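Stumemthorpe Neighbors Help Board
Home > Household > Laundry and Clothes

How to stop shoulder bumps on T-shirts when there is no room to fold them?

Posted by Zerrin Sezer in Laundry and Clothes
199 views, 2 replies

Hello everybody. I moved to Stumemthorpe in July, to one of the small apartments on Brollgate, and I have a problem with my T-shirts which I did not have in my old home.

In the old home I had a big chest of drawers and all my T-shirts were folded. The new bedroom has only a narrow closet with a rail and one shelf, and the shelf is already full with bed linen. So everything must hang. After some weeks I noticed that many T-shirts have two small bumps, one on each shoulder, where the end of the hanger pushes the cloth. When I wear the shirt it looks as if I have little horns under it. I have tried to press them flat with my hand, but they come back after a few minutes.

My hangers are mixed. Some came from the dry cleaner, some are plastic and some were in the closet already when I arrived.
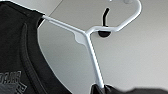

I have 43 T-shirts (yes, I know, I am giving some away), almost all of them cotton, and a few cotton with elastane. The stretchy ones are the worst. I wash at 40 degrees Celsius, the spin is strong, and I hang them directly on the hanger to dry because I do not have a dryer or a balcony. Then they go from the shower rail to the closet on the same hanger.

What I want to know is this:

Does the bump come from the drying or from the storage?
Can I take it out of the shirts which have it already, without ironing all of them every week?
Is it worth to buy the padded hangers? They are thick and I am afraid that only half of my clothes will fit.

I would also be glad to hear how other people dry their shirts in a bathroom without a window. Mine takes almost two days for a thick shirt, and sometimes the smell is not nice.

Thank you for your patience with my English.

Zerrin

Two replies, oldest first 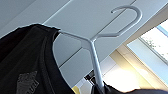 by Anežka Kadlec
Household board regular, Treloar side of town

Dear Zerrin, welcome to the town. I worked 9 years in a hotel laundry before I came to this country, so I can answer the most of it.

The bump comes mainly from the drying. Wet cotton is heavy and it stretches easily, and all this weight is hanging on two small points. When the cloth dries, it keeps the shape it had. In storage a dry shirt pulls much less, although a stretchy one can still get a mark if it hangs there for months.

So I would change the drying first. Put a bar across the bathtub, or a folding rack, and lay the shirt over it at the level of the armpits, half in front and half behind. You will get a soft line across the chest in place of the bumps – to me this is easier, it goes away when you shake the shirt and wear it for a short time. With elastane, dry it flat on a towel if you have the place.

For the shirts which already have the bump: wet only the shoulder with clean water from a spray bottle, pull the cloth gently toward the neck with your fingers, and leave it flat until it is dry. If it is stubborn, a warm iron for a few seconds through a thin cloth. You do not need to iron the whole shirt.

When you put a shirt on the hanger, bring the hanger in from the bottom hem and not through the collar. The neck stays in shape much longer.

About the smell: two days is too long. Wash a smaller load, run one extra spin at the end, and leave a hand of space between the pieces. Keep the bathroom fan on and the door a little open. A small fan on the floor, pointed at the clothes, helps more than any perfume in the softener. I stopped to use softener years ago and I do not miss it.

Padded hangers I would buy only for the knitted things. For T-shirts the width is more important. The end of the hanger should stop a little before the sleeve seam. If it goes over the seam, it will push out the sleeve.

I hope it helps you. Write again if the smell stays, then we should speak about the rubber seal of your machine – it is often the guilty one.

by Lachlan Nepia

just roll them and stand them up in a box on the closet floor. takes 2 minutes a load and no bumps ever. the Plusum store by the bus station has boxes that fit under a rail but measure first, mine was too tall and I had to take it back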